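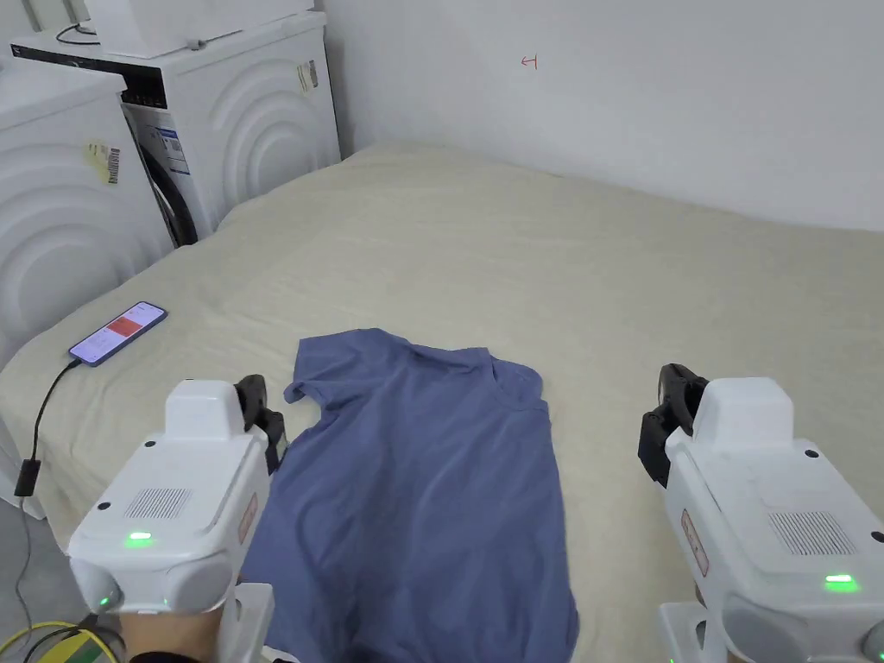 About Kenside

Kenside designs and supplies strollers, travel cots and baby carriers for families with children from birth to age four. The company was founded by Rostam Shirazi, who remains its managing director, and employs 29 people at its offices in Dretby.

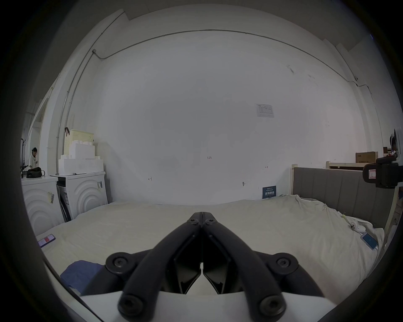 Our best-known product, the Vustari stroller, folds with one hand and is sold through 472 independent nursery stores. Every new model is tried at home by 40 local families before it is approved for sale — their comments go directly to our head of design, Berhanu Kumsa.
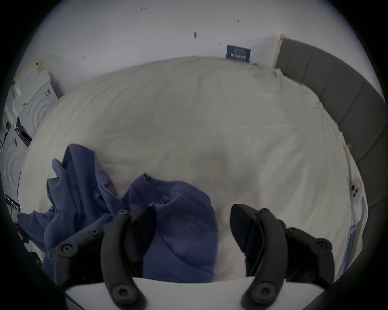

Blue T-shirt on a cream-white sheet

The Kingi carrier joined the range in July. Its padded waist belt and shoulder straps adjust to suit parents of different heights, and all fabric parts may be replaced separately.

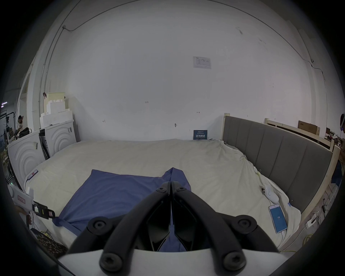 Bed with gray upholstered headboard

Kenside keeps spare parts for discontinued models. Our customer service office is closed on Sunday.

Filed under: Our Company, Baby & Nursery
80 shares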